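House Rules for a Tidying Arm at the Desk

I love handing desk cleanup to a small robot arm, and a few good habits make it so much better! These are the ones we stick to at Stetport.

1. Rehearse in simulation first. We run each new tidy-up 30 times on the virtual desk before the real arm gets a turn.

2. Give every compartment one job. Pens and markers go in the big section of the tray – upright if you can manage it. 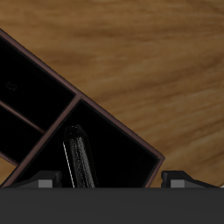 Write the layout down too, and tape it inside a drawer. Ours fits on a single card, and we redo it every June.

3. Open the fingers wide before coming down over anything tall. Close slowly, stop at first contact, then lift straight up.

4. Keep mugs out of the arm's path. Handles stick out farther than you think, so plan for the handle as well as the cup!
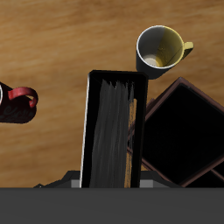 5. Keep one hand near the stop button. On the real desk, we stay within reach for the first 3 runs of any new routine – and it's great fun to watch anyway.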